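Atelier robotique, suivi des incidents
Ticket 651 : la main gauche « touche » une pièce qu'elle ne touche pas
Projet : Stenderier (tri de pièces sur convoyeur, deux bras)
État : résolu, sous réserve de l'humeur du câble
Ouvert le jeudi 10 janvier

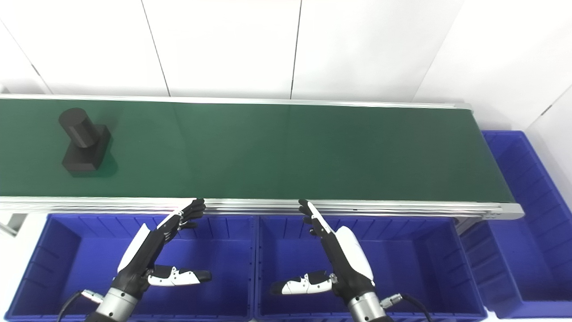 Poste Stenderier : les deux mains au rail, une pièce noire sur le tapis, les bacs bleus dessous.

Symptôme

Au lancement du cycle, le bras gauche vient se placer au rail, annonce fièrement « contact pièce », referme la main sur du vide et part déposer ce vide dans le bac de gauche. Il le fait avec beaucoup de soin. Le bras droit, qui attend son tour, considère que la pièce est traitée et ne bouge plus. La pièce continue sa vie sur le tapis.

Fréquence : 40 échecs sur 156 cycles dans la série de lundi. Le reste du temps, tout fonctionne, et c'est bien ce qui nous a coûté deux séances de club.

Configuration

Logiciel de coordination : Casia, branche de l'équipe, pas celle du dépôt commun.
Scénario : « tri_simple », une seule référence de pièce (embase carrée avec bossage cylindrique).
Vitesse du tapis : réglage lent, celui qu'on prend quand un prof regarde.
Seuil de contact : 90 sur les deux mains, valeur héritée de l'équipe de l'an dernier, sans commentaire dans le code.

Ce que nous avons essayé, dans l'ordre

1. Éteindre et rallumer. Amélioration nette pendant trois cycles, puis rechute. On le note quand même, sinon quelqu'un va le proposer.

2. Accuser la vision. Hypothèse : la pièce est noire, le tapis est vert et un peu brillant, il y a des reflets dessus, donc la détection hésite. On a relu les journaux de Casia : la position de la pièce est correcte dans tous les cycles ratés. Excuses présentées au groupe vision, qui les a acceptées avec une satisfaction un peu appuyée.

3. Accuser la pièce. Remplacée par une autre du même lot, puis posée bossage vers le haut, puis couchée. Aucun effet sur le taux d'échec. Couchée, elle roule, ce qui constitue un autre ticket.

4. Permuter les paramètres gauche et droite. Le défaut reste à gauche. On a donc éliminé le fichier de configuration, et aussi une heure, puisque la permutation avait été faite à moitié la première fois.

5. Débrancher puis rebrancher le câble du poignet gauche. Le défaut disparaît sur une courte série, revient ensuite. On a cru tenir le coupable et on est allés manger.

6. Lire les valeurs brutes de contact en position d'attente, avant tout mouvement de saisie. C'est ce qu'il fallait faire en 1. À droite, les valeurs restent basses. À gauche, l'index et le majeur dépassent 90 alors que la pièce est encore loin.

Cause

La position d'attente a été apprise en septembre, avant qu'on recale le châssis du convoyeur. Depuis, à gauche, les doigts arrivent en appui sur le rail en aluminium. Le capteur signale un contact et il a raison. Casia en conclut que la pièce est là, et Casia a tort, mais on ne lui avait pas demandé de faire la différence entre une pièce et un convoyeur.

L'intermittence vient du câble : selon la façon dont sa boucle se replie derrière le connecteur, le poignet s'arrête un peu plus haut ou un peu plus bas. Appui franc, cycle raté. Appui léger, cycle bon. Le point 5 avait donc déplacé le câble sans rien réparer.

Correctif

a. Position d'attente réapprise pour les deux bras, avec un dégagement par rapport au rail. La droite n'avait rien demandé, mais elle y passe aussi.
b. Remise à zéro des capteurs une fois la main en attente, et plus au démarrage général.
c. Contact ignoré tant que la vision n'annonce pas la pièce dans la zone de prise. Trois lignes de code, dont une pour le commentaire.
d. Boucle du câble gauche reprise avec une attache souple. Ne pas serrer davantage, le poignet a besoin de tourner.
e. Délai maximal ajouté au bras droit, qui réclame désormais une confirmation de dépose au lieu de croire son voisin sur parole.

Vérification

Nouvelle série de 156 cycles, mêmes réglages : aucun faux contact. Deux pièces tombées à côté du bac de droite, celui qui est de travers sous le bout du tapis. Le bac a été déclaré conforme par l'équipe mécanique. Le redresser reste une piste.

Reste à faire avant la rencontre Entwistle

- Refaire l'essai à vitesse normale du tapis.
- Écrire quelque part d'où sort la valeur 90, ou avouer qu'on ne sait pas.
- Ajouter la relecture des valeurs brutes à la liste de démarrage, en première ligne.
- Reporter le correctif c dans le dépôt commun sans emporter les messages de débogage, dont certains sont personnels.

Commentaires (4)

groupe_vision
On aimerait que le point 2 soit épinglé en haut de la page du club. Sinon, bon travail. Pour les reflets, on a quand même un filtre en test, demandez avant d'y toucher.

bras_cassé
On a eu la même chose avec le banc Stito, sauf que c'était le pouce. Il arrivait contre le bord du bac et le programme félicitait tout le monde. Vérifiez les pouces aussi, ils s'étendent au-dessus des bacs chez vous et la marge n'a pas l'air énorme.

équipe_stenderier
@bras_cassé Vérifié ce soir : rien à gauche, une petite touche à droite quand on empile deux pièces dans le bac du milieu. Ticket à part, on garde celui-ci fermé, il l'a mérité.

ancien_du_club
Le seuil à 90, c'est moi. Avec 80 ça déclenchait trop tôt, avec 100 trop tard. Je n'ai pas d'autre explication à fournir.

Contact : passer à l'atelier aux heures d'ouverture | © Club robotique, projet Stenderier | Retour en haut de page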